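What the Second Arm Really Costs

Budgeting for repair automation, 2020-07-03

The quote for a robot arm is the easy part of the budget. At Prultach, a refurbisher of office computers, the arm was priced in an afternoon. The rest of the list took until December.

The company handles 140 desktop towers in a normal week and wanted processor swaps taken off the manual benches. Seating a chip in an open socket leaves little room for error. A bent contact can write off the board, and the plan had to include money for boards lost during setup. Prultach set aside 300 used machines for that purpose and counted them as a cost from the first day.

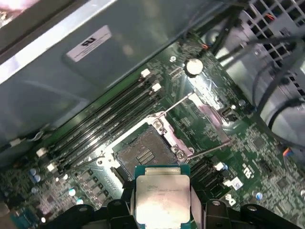 Fingers came next. Standard ones were too wide for the space between the memory slots and the expansion cards, and the supplier, Bistico, charged separately for each redesign. Buyers should ask for that price in writing before they sign. They should also ask who owns the drawings, as replacement parts will be needed for years.

Fixtures are cheaper but there are more of them. Printed holders wear out and change with every computer model. Setiawan, a contract repair shop that bought its first cell a year earlier, now keeps a separate line for printing and treats it like packing tape or gloves.

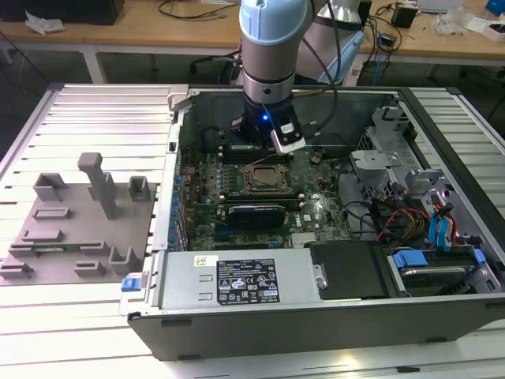
Floor space is often left out completely. A tower lying on its side takes up a lot of platform, and the arm needs clearance on every side of it. Brillthorpe, which leases cells by the month, advises customers to measure with the case open and the cables out.

Then there is staff time. Prultach planned for 2 technicians and logged 501 hours of their work before the cell went into regular use. The second cell is in next year's budget, with those hours entered in full.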